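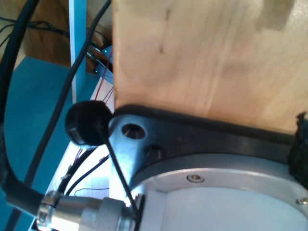 Štěpánka Tichý
Cell technician, Brirgate (Vuruvport workshop)

Subject: Hand-taught runs stop short of the wood, remote-taught runs don't
Product: Trutley recorder, with the Fang arm
Priority: Normal (I picked High, the form changed it back)
Status: Closed

What we are trying to do

We are teaching Fang to come down over a piece of wood with the gripper open, close on it from both sides and carry it to the end of the bench. A child could do it, and the child would want paying less than the support contract.

There are two ways of showing it the task. One is by hand: you hold down the enable button, take hold of the wrist and walk the arm through the motion like a reluctant dance partner. The other is by remote control, sitting at the desk with the small leader arm and watching the camera views. Both are saved by the Trutley recorder and both are supposed to come out as the same sort of file.

What goes wrong

We have 30 demonstrations done by hand and 100 done by remote. Play back a remote one and the gripper goes where it went. Play back a hand one and the gripper arrives a little to the left and a little high, then closes with great confidence on the corner of the wood, or on the air beside it. It is the same error most of the time, which I would find reassuring if I were a different person.

Policy trained on the remote set only: fine, slightly timid.
Policy trained on the hand set only: misses left.
Policy trained on both: goes to the right place, hesitates, then misses left.

Already tried before opening this ticket:

Restarted the recorder.
Restarted the arm.
Restarted the recorder again, with feeling.
Ran the camera calibration twice. Same numbers both times.
Had a different person do the hand demonstrations. Same error, and now two of us are annoyed.

Log

Reply from Žofie Matoušek, Trutley support

Thanks for the clear description. Could you check that the recorder and the arm controller are set to the same time source? If the joint readings lag behind the camera frames, hand-taught runs can look shifted. Could you also confirm whether the error changes with speed?

Reply from Štěpánka

Time source is the same for both. I did one hand run very slowly and one as fast as the arm would let me (it objects by going stiff, like a horse at a gate). Both came out left and high by the same amount. So I don't think it is lag.

Reply from Žofie

Agreed, that rules it out. Next question: when you press the enable button and let go of the wrist, does the arm stay where it is?

Reply from Štěpánka

It does not. It sinks for a moment, thinks better of it, and then creeps sideways. I had stopped noticing. You lean against it without meaning to, the way you steer a supermarket trolley.

With the arm pointing straight down the creep is slow. With the wrist turned towards the cable side it is quicker. With the wrist turned the other way it hardly moves.

Reply from Žofie

That helps a great deal. Two things to look at. First, the tool weight and centre of mass entered in the controller. Hand guiding works by cancelling out the weight it believes it is carrying, and if the belief is wrong the arm drifts. Second, how the cable runs at the wrist. A thick cable in a tight loop is a spring, and the controller knows nothing about springs. Neither matters much in remote mode, where the arm is holding its position firmly the whole time.

Reply from Štěpánka

Tool weight first. The number in the controller belonged to the gripper we had before this one. Nothing to be said in our defence. I weighed the new one on the post room scales, typed it in, and ran the routine where the arm waves itself about to find its own centre of mass. Sinking gone. Creeping still there, if anything more obvious without the sinking to hide behind.

Then the cable. The thick black one comes round in a big arc and goes into the metal connector at the wrist. When the wrist turns, the arc tightens and pushes back. I held the cable up in one hand while pressing enable with the other and the creep stopped. Let go of the cable and off it went again.

I have now moved the first cable tie further up the arm, so the loop has more slack in it and hangs to the outside. I also checked the screws on the flange while I was there. None loose. Faintly disappointed, as a loose screw would have been a lovely short ticket.

Reply from Žofie

Good. Please make sure the loop still clears the fingers when the wrist is at the end of its travel, and don't bend the cable sharply where it leaves the connector. Then record three new hand demonstrations and play each one back.

Reply from Štěpánka

Recorded 3. Played back 3. Two landed properly. The third came down in the right place and missed when it closed, which is a new hobby for it.

I think the last one is down to me. In that run I moved the wrist while the gripper was still closing. The recorder took the gripper command when I pressed the pedal, but by then my hand had pushed the arm along a bit. In playback there is no hand, so it closes a moment early in the wrong spot. In remote mode you can't do this as easily, as the leader arm has the trigger on it and your hand is busy.

Reply from Žofie

Yes, this is common with a foot pedal. Stop moving, press, count to two, then carry on. You can trim the pause afterwards in the Trutley editor if it bothers you, though I would leave it in for the first batch.

Reply from Štěpánka

Counting to two. We are a high-technology company.

While I was at it I looked at the close camera, where it has the fingers wide apart over the wood. There is a whitish patch on the surface that looks like dried glue, and small white flecks across the middle. The glare spots wash the grain out a fair bit as well. Does any of that matter for training, or can I go home?

Reply from Žofie

For playback, no, as it only follows the recorded joints. For a trained policy it can, if the marks are there in every demonstration and always in the same place. The policy may learn to steer by the glue. Vary the position of the wood between runs, swap in a different piece now and again, and see whether you can tilt the lamp. You can go home.

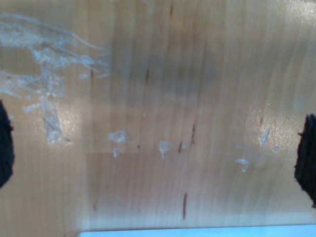
What fixed it

1. Correct tool weight and centre of mass in the controller. Do this every time the gripper is changed, including when someone says it is practically the same gripper.

2. Slack in the wrist cable. First tie moved up the arm, loop to the outside. To check it, press enable, take your hand away and watch. If the arm wanders, sort the cable before you record anything.

3. Pause at the pedal. Stop, press, count to two, move.

4. Wood moved about between runs, lamp tilted. The glare is better and not gone.

What we did with the old recordings

Kept the 100 remote ones. Threw out all 30 hand ones. Žofie asked whether we wanted to try correcting them with a fixed offset, and I did spend an afternoon on it, but the error changes with the wrist angle and I was soon writing sums to save a morning's work. We recorded 30 fresh ones on Friday instead, with the two of us taking turns, and it took less time than the sums.

Both sets are now in the same training folder. The policy trained on the lot goes down over the wood and closes on it without the long pause. It still prefers to approach from the cable side. I have not asked why.

Still open, for a separate ticket

The recorder shows no warning when the arm drifts with the enable button down and no hand on it. A small message would do.

The "demonstrated by" box accepts ten characters. I am Štěpánka T. only because the full stop just fits. The háčeks vanish on export.

The priority field.

Last reply from Žofie Matoušek

Drift warning passed to the developers with your notes attached. The name box is a known fault, and it does the same to me. Closing this one now. If the creep comes back, reopen it and send the controller log along with the recording, and please check the cable tie first.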